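Notes from the Mapplebeck open day, April

I went up to Mapplebeck for the spring open day at the old Brurkance mill, which has been a shared workspace since the spinning company moved out. The drive from Prodley is easy until the last stretch, where the road narrows and follows the river. Parking was in the field behind the weir. It was muddy, and a man in waders was waving people toward the higher end.

The mill opens its doors twice a year. There's no charge, but you have to sign in at the gatehouse and pick up a paper wristband. Mine said 1,324. I asked whether that was how many visitors they'd had, and the woman at the desk said no, the rolls just start wherever the last event stopped.

I started on the ground floor with the water wheel. It was rebuilt over 4 winters, and the person who knows it best is Dayana Taipe, who was giving the talk when I got there. She spent most of it on the sluice gate. The old one was oak and leaked from the day it was hung, according to the mill's own repair book, which she had brought along in a plastic sleeve. The new one is steel with a rubber seal. When she opened it the wheel took a few seconds to move and then picked up speed quickly. You feel it through the floor more than you hear it.

The second floor is reached by a stone staircase with a rope rail. The units up there are rented out by the month, and most of the doors were open.

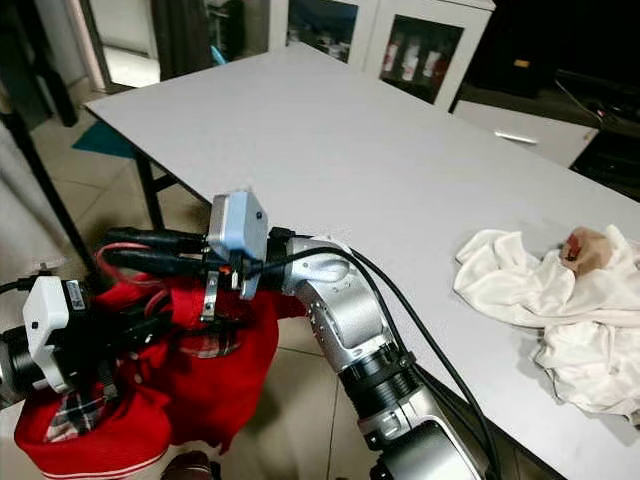
The floorboards on that level are the original ones, and you can still find the bolt holes where the spinning frames stood. Samran Sukprasert has been mapping them. He has a long roll of graph paper with each hole marked in pencil, and from that he has worked out that the machines were moved at least once, probably when the line shaft was changed. He thinks the mill had 80 people on this floor in its busy years. I would have liked more time with him, but there was a line behind me.

There is a small museum room at the north end. The best thing in it is the dye sample books from Wistine, the dye works that used to stand downstream. Somebody pasted in a snip of yarn for every batch, with the recipe next to it in brown ink. The reds have held up. The greens have mostly gone gray. A sign says the room has space for one more case, and they need $2,000 to buy it.

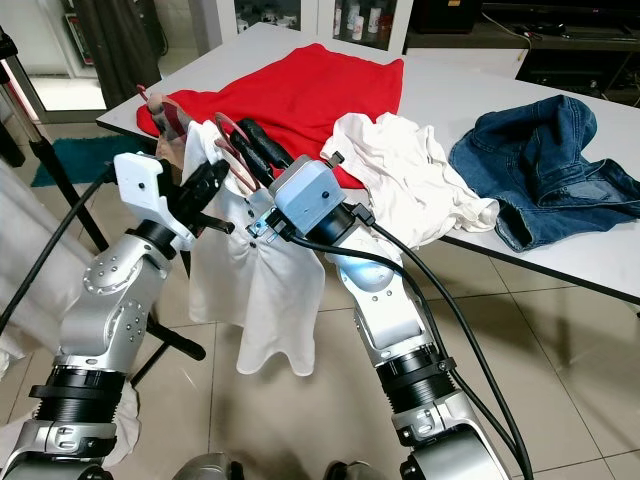

Lunch was in the boiler house. I had the pea soup and a roll, then went back for a slice of ginger cake. Seating is on long benches and you end up sharing. The couple next to me had come for the river walk and didn't know the mill was open until they saw the signs.

After lunch I did the walk myself. It goes up one side of the millrace, crosses at the head pond and comes back through the woods. The path was fine in ordinary shoes except for one stretch near the pond – boots would be better after rain. The fish ladder is on the far bank, with a bench facing it. I saw no fish.

If you go to the fall one, get there before 10 a.m. The wheel talk fills up first and they don't hold places. The stairs are the only way to the upper floors at present. The gatehouse takes cards, but the cake table was cash only.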